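Visit to Gornico, furniture care training hall, 22 September 2020

I went to Gornico because our workshop in Drirka is thinking of buying one polishing cell, and I wanted to see how such a cell is looked after, not only how it looks in a brochure. Asnakech Lencho received me at the gate and gave me over two hours of her time, for which I am very grateful.

The cell is called Edoline. It has one arm, a soft pad on a force sensor, and a small nozzle for the polish. It learns its strokes from people. A worker polishes a real piece of furniture while a head camera records, and the setup team cuts the recordings into short strokes. Until my visit they had collected 1,148 of them, most on armrests. Flat tables, Ms. Lencho told me, gave them little trouble, but a curved armrest needs a different pressure every few centimeters.

The work I watched longest was therefore hand work. The polish goes on first, then the cloth follows the grain, and the free hand steadies the chair.

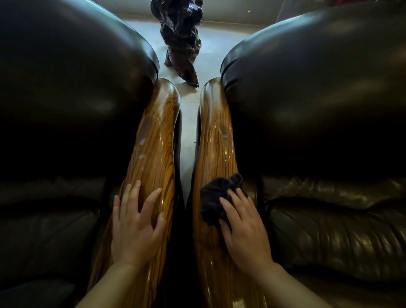 *Polishing two varnished armrests, black cloth in the right hand.*

After this we went to the cell itself, and I could ask my questions about upkeep. Every morning the operator presses the pad 10 times on a test block and compares the force with the value of the day before. If the difference is more than 8 percent, the sensor is set to zero again and the test is repeated. The pad is changed after 100 pieces. The nozzle is the weak point - polish dries in it during the lunch break, and then the drops come out too big. They now rinse it with warm water at each stop. It was a supplier, Demissie, who proposed a wider nozzle in April, and it blocks less often, but the old one is kept in the drawer for thin polish.

I asked also what happens with leather. The arm must not touch it, so the setup person teaches a border along the seam by hand, for each chair model new. This takes most of a morning. For our shop, where almost every chair is different, I find this too long, and I said so. Ms. Lencho will send me the time sheets for small series.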